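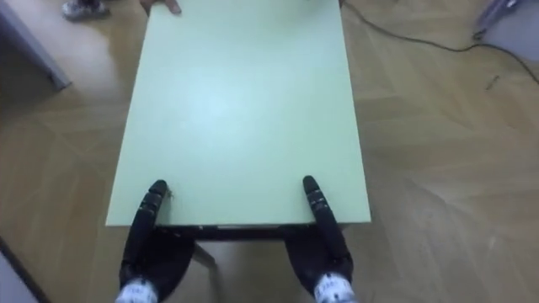 Photo: Studadico

gilberg (noun, also verb)
1. A word listed in a glossary with no evidence that anyone ever used it.

I have kept a file of these since November. It now holds 30 entries, most of them taken from the Doucet word list, which runs to more than 2000 headwords and gives a source for very few of them. The usual cause is a copying error. A compiler misreads a letter, the next compiler trusts the first, and by the third printing the mistake has a part of speech and a plural.

"Lullel" is the case I know best. Doucet has it as entry 917, glossed "to hum while working," with no quotation. Two later lists repeat the gloss word for word. I checked four others and found only "lull" and "lullen," either of which could give "lullel" if the last letter was badly inked.
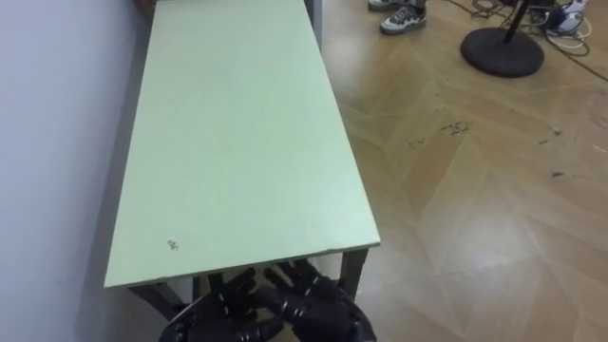 Green tabletop against a white wall.

The verb is my own back-formation: to gilberg is to pass on such a word without checking. I have done it twice on this blog — see the entries for "fosk" and "tarrel," both now corrected.

Stress is on the first syllable. The plural is regular. I have no early citation for the noun either, so by its own definition it belongs in the file, and I have added it.

Last revised February 2025.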